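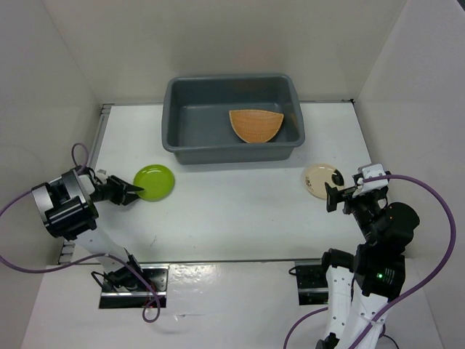 A two-arm Vaher bench cell with the tub and plates used for the table-clearing routine.

Vaher Two-Arm Bench Cell: Frequently Asked Questions

Last updated 2020-03-25

Ordering and what's included

What comes with the cell?
Two arms with grippers, two mounting plates, the white tabletop, the enclosure walls, the controller, cabling and a licence for the Tatcombe teaching software. The controller ships in its own carton and may arrive a day before or after the rest.

Are the plates and the tub included?
No. The accessory kit is sold separately and contains plates, a plastic tub and a few woven items. You can also use your own dishes. Most customers end up doing both.

Can I buy a single arm?
Yes, but the table-clearing and sorting routines won't run on it. They are written for two arms. A second arm can be added later and does not need a new controller.

How long does delivery take?
Stock units leave our Skustport warehouse in 14 days. Custom wall colours add to that; ask when you order.

Do you rent?
Yes, by the month, with a three-month minimum. Rental units are serviced at our Vullham workshop between customers. If you buy the unit at the end of the term, half of the rental already paid comes off the price.

Set-up

How much room do I need?
Allow clear floor on all sides of the bench so you can reach the mounting plates and the back of the walls. The doorway needs to be at least 82 cm wide for the crated tabletop. If yours is narrower, tell us before shipping and we will send the top on its own.

Does it have to be bolted to the floor?
Only if your floor is uneven or the bench is on a mezzanine. On a level concrete floor the feet are enough.

Why are the walls so plain?
The vision software separates objects from the background by colour and outline. Pale, blank walls give it the least to sort through. Please don't put up posters, labels or mirrors inside the cell. Scuffs on the tabletop are not normally a problem.

How should I run the arm cables?
Leave slack. The purple cables are meant to stand off the arms in wide loops so the wrist can turn without pulling on the connector. Customers sometimes tie them down tight for a tidier look, and we then get a call about a dropped connection. Clip them only at the points marked in the manual.

Using it

What can it pick up?
Plates, bowls, cups, lightweight baskets and woven mats, cloths, and most rigid plastic containers. The limit is 300 g per gripper for anything held by its edge. Heavy stoneware is over that.

Will it handle glossy plates?
Usually. Bright, solid colours such as lime green are easy to find even with a highlight on the rim. Clear glass is not supported. Patterned plates work, but teach each pattern once so the software doesn't read the decoration as a separate object.

Can both arms work at the same time?
Yes. Each arm has its own side of the table and a shared zone in the centre. Only one arm can enter the shared zone at a time unless you turn on paired mode, which is for lifting a single object with both grippers.

Does the tub have to go at the back?
That is the default, and both arms can reach it there. You can move it in the layout editor. Keep it clear of the front edge, where the arms fold when parked.

How do I teach a new task?
Guide the arms by hand through the motion and save it. Simple pick-and-place tasks take a few repetitions. Aleksi Rautiainen, our training lead, runs an online session for new owners, and the next intake is in October.

Safety and maintenance

Can I reach in while it is running?
No. Press pause and wait for both arms to stop. The stop button cuts motor power, so the arms may sag slightly when it is used.

How often does it need servicing?
Check the gripper fingers and bracket screws monthly. Wipe the tabletop with a damp cloth and no solvent. A full service is recommended once a year.

What does error 431 mean?
One gripper has closed without detecting an object. Check that the item hasn't shifted, then press resume. If the error repeats with the item in place, recalibrate the gripper from the service menu.

What is the warranty?
Two years on the arms and controller, one year on cables and grippers. Damage from overtightened cable clips is not covered.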